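The woman who says no to the dumplings

Zlata Derkach has a reputation at Dakatia for sending people back to their desks. She writes the working rules for the firm's table-top robot trials, and when I mention the reputation she looks rather pleased with it.

"People come into this job wanting to teach a machine something marvellous," she says. "I ask them whether they've written down where the basket goes. You can watch the joy leave them."

Her rulebook runs to 40 pages. The first version had eight, and she remembers it the way other people remember their first flat. What swelled it, she says, was arguments. Every time two operators disagreed over what counted as a finished task, a paragraph went in. The longest section deals with what she calls the start state, meaning everything that must be settled before an arm is allowed to move.

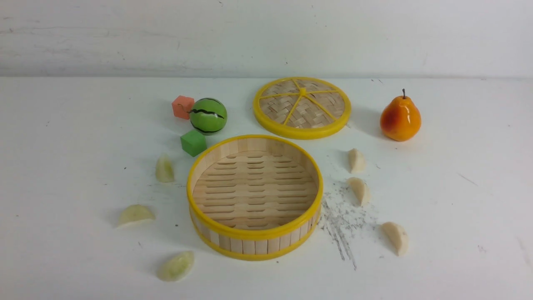
Start state for the steamer task: basket open, lid off, dumplings out on both sides.

"The basket is empty at the start. Sounds obvious, doesn't it? We had a three-week quarrel about it in July."

The quarrel was with her colleague Hnat Tymoshchuk, who wanted some trials to begin with a dumpling already inside. He lost, though he is allowed to do it under a separate heading with a separate form. Tymoshchuk, passing with a mug, confirms this. "It's a very long form," he says.

I ask about the pear. Dumplings and a steamer I can follow, but fruit and coloured cubes seem to have wandered in from another lunch.

"Those are distractors. Rule 12. If you only ever show the thing a tidy table, you've tested it on a table no living person owns." An operator may choose the distractors but may not shift them halfway through a run, even by a finger's width, even if they are annoying. She has views on people who find a pear annoying.

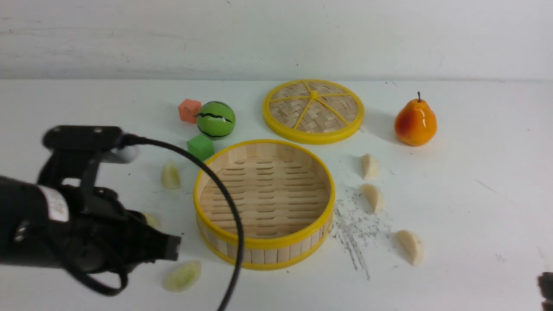 Derkach's least popular rules are the ones about cables. She wrote them after reading through 771 incident notes from the firm's own trials, a task she recommends to anyone having trouble sleeping, and found that operators would describe a dropped object in loving detail and leave out whatever had been hanging in the way. So the cable now gets its own line on the sheet. Where it comes down over the side of the basket, as the black one does at this table, the operator has to write that down before the run can be counted. "You can't pretend it's scenery," she says. "It's across the very thing you're trying to fill." Barnabás Jakab, who handles the recordings, would like a box to tick. She would like a sentence.

On cleanliness she is more relaxed than I expected. Marks on the table are permitted, provided they are noted and stay put for the whole batch. Wiping down between runs is forbidden, a rule that visitors with a background in catering find hard to bear.

"A crumb is fine. A crumb that's there on run nine and gone on run ten, I want to know about."

Does anyone thank her for any of it? She thinks for a while. Zoia Lytvynenko, from the partner lab at Aluner, once wrote to say that she had repeated a whole batch from the sheets alone without ringing up to ask a single question. Derkach printed the message out and pinned it above the kettle, where it has since been joined by a request, unsigned, to shorten section four.

She has no plans to shorten section four. She is adding to it, as a matter of fact, to cover what happens when a dumpling ends up behind the gripper and the operator can't see it properly. Tymoshchuk thinks common sense will do. Derkach has asked him to put his common sense in writing, with numbered paragraphs, and is still waiting for the draft.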